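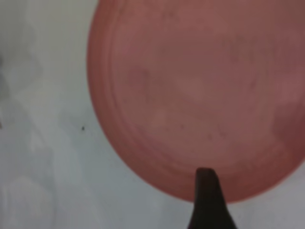 Why do plates have a raised edge? A reader in Plutley wanted to know, and added that a flat board would be much easier to wash.

A flat board is easy to wash, but try eating peas from it. They would roll straight onto the table. The raised edge of a plate is called the rim, and its main job is to keep food and sauce in the middle. It also gives your fingers something to hold, away from the food.

Some rims go up in small steps, so you see thin rings running around the plate. Light falls on each step in a different way – one line looks paler and the next looks darker, even when the plate is all one color.

Many plastic plates are made in a mold. Hot, soft plastic is pressed into the shape of a plate, rim and all, and left to harden. Plastic doesn't shatter as easily as china, but forks and knives can scratch it.

Try this at home
Put a plastic plate on the table and pour two spoonfuls of water into the middle. Tip one side up slowly. Watch where the water stops, and keep a cloth nearby.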